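Gripper trial moves to two-arm tasks at Futmont

A comparison of two sets of gripper fingers has entered its second stage at Futmont, where engineers are now running the fingers on a pair of arms working at the same table.

The trial began with single-arm picking. A set of stiff, narrow fingers from Brerkico was run against a wider padded set made by Purnolau, with 300 picks each. The objects were ordinary household things, chosen for differences in size, weight and surface. Both sets used the same arm, the same controller and the same closing speed.

On larger items there was little between them. The gap opened up on small round objects and on anything lying flat, where the narrow tips dropped fewer items but needed to be lined up more carefully before closing. The padded set coped better when the arm arrived a few millimetres off target, though it had trouble getting under thin edges.

Evaristo Sartori, who is running the trial, said the first stage had told them less than they hoped about handling fragile things. "With one arm you can always come in from the easy side," he said. "With two you have to leave room for the other one, and the shape of the finger starts to matter a lot more."

The second stage is built around tasks that call for both arms, such as steadying an object with one gripper and turning or lifting part of it with the other. Bulb changing is on the list, along with handling cable and putting loose items into a bin. Views from the wrist and from a fixed position are being compared at the same time, to find out how much each adds when the arms are close together. 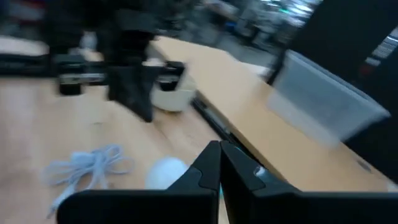
Wrist view, first, and the fixed view over the table.
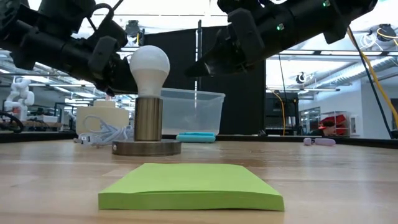

Bernadette Hutchins questioned whether the results would carry over to other sites, saying that finger wear should be measured alongside the drop rate. Padded fingers could do well over a few hundred picks and then lose their grip as the surface polished up, she said, and a buyer would want to know when that happened before choosing a set. She also asked for the closing force to be published with each result.

Sartori said force readings were being logged and would be released with the rest of the figures. Wear is not part of the present plan, but the fingers from the first stage have been kept and could be put back on for a longer run.

The second stage is planned at 1212 attempts, shared between the two sets. By midday on Tuesday 372 had been completed, all of them with the same controller settings. A change of controller was considered after the first stage and put off, as it would have meant repeating the single-arm work.

Camera position has already caused one change to the method. In early runs the wrist view was used alone for the final approach, and operators reported losing track of the second arm. They now have both views on screen throughout, with the wrist view given the larger share.

Results from both stages are due in December. Mahasneh, which supplies the mounting plates for the grippers, will host the write-up and the raw logs on its website. A third stage using softer finger material has been discussed but has no start date.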